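Section 4: Running the Basket Table on Open Day

I wrote this part after the April open day, when I ran the table by myself with a line out the door and learned most of it the hard way. If you're the person in the Nurmont shirt this time, read it with a coffee the night before, then keep it in your back pocket!

Before the doors open

1. Wipe down the green cloth, or go over it with a lint roller. It picks up every speck in the building.

2. Put the wire basket on the table with the boxes to its right. Red top at the back, blue in the middle, yellow in front. If you swap them, the drop points won't match and you'll spend your morning re-teaching them (ask Rhodri Voyle how I know).

3. Fill the basket. I like a real jumble: balls, the cheese wedge, the spiky puffer with the googly eyes, and plenty of cloth in between. Cloth is the hard part for the gripper, and people love watching it try.

4. Load the Kivham profile from the start screen and wait for the ready tone. It takes nearly 60 seconds, so start talking while it loads.

Caution: Hands stay out of the basket any time the arm is enabled. That goes for us too, even when a ball is sitting right there and you're dying to nudge it.
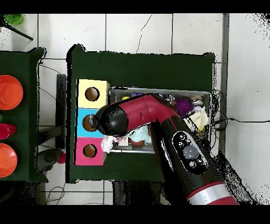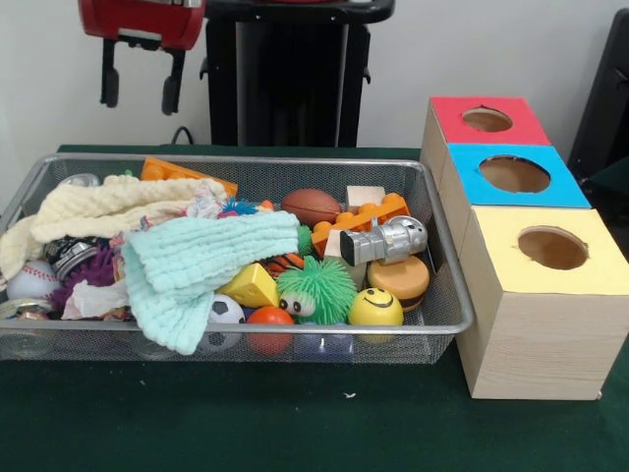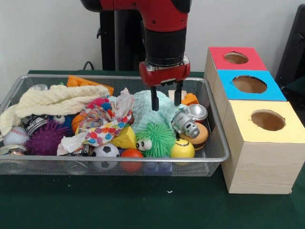
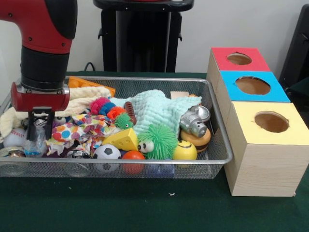

The basket table, with the arm and the colored boxes.

Running a round

5. Get a visitor to name a toy. Kids under 7 will nearly always pick the one with eyes, and that's fine, let them.

6. Select the pick on the tablet and say out loud what you're doing. "I'm asking it to go for the cheese" is plenty. Pushpa Goel does a whole sports announcer thing here and it's wonderful, but you don't have to.

7. Press Start and step back so the folks behind you can see.

8. If the gripper comes up empty, let it try again. We have retries set to 2. After that it goes home and waits for you, and you can pick something else or stir up the pile.

Note: To stir the pile, press Pause, wait for the light to go solid, and only then reach in. A blinking light means it's still thinking about moving.

Note: Long knitted things can snag on the mesh. If the arm starts tugging and the basket slides, hit Pause right away. I waited once to see if it would sort itself out, and the whole basket ended up in Covineck's booth.

Questions you'll get all day

People want to know if it can fold laundry (no, sorry), how much it costs (send them to the front desk), and if it ever gets tired. I tell that last group that I do, so please keep the questions coming while I sit down.

Packing up

9. Send the arm home, disable it, and wait for the click before you unplug anything.

10. Cloths go in the wash bag, toys go in the Insaurralde crate. Check under the table for balls.

11. Write down any toy that came back torn or sticky on the sheet inside the crate lid.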